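Farnden Supper Walk: your questions answered

What is the Supper Walk?
It's our yearly fundraiser, and we love it! You walk six miles through Farnden with a stop for food at each end and plenty of cheering in between. The money goes to Gasska, which runs free hot lunches for families in the school holidays.

How much are you hoping to raise?
£3000 this April. Last year 56 walkers got us almost there, so we're feeling very hopeful (and a bit giddy).

Do I get anything to eat on the way?
Yes, there are snacks at every checkpoint, so help yourself!

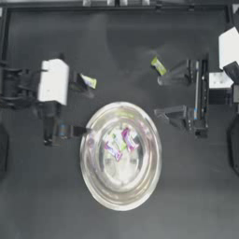

Wrapped snacks in a steel bowl

Can children come?
Please bring them! Under-11s walk free with an adult, and Elisa Lo Presti leads a shorter loop for little legs.

What's for supper?
Soup, bread and a huge pudding table. Tell us about allergies when you book and we'll sort you out.

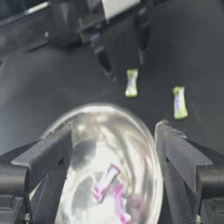

If you'd like to bake for the pudding table, even better. Label your dish with your name and what's in it, and drop it at Bataineh Hall by 4pm.

Who do I ask about sponsor forms?
Ynyr Kneath has them all, on paper or by email, and he'll happily post you a spare.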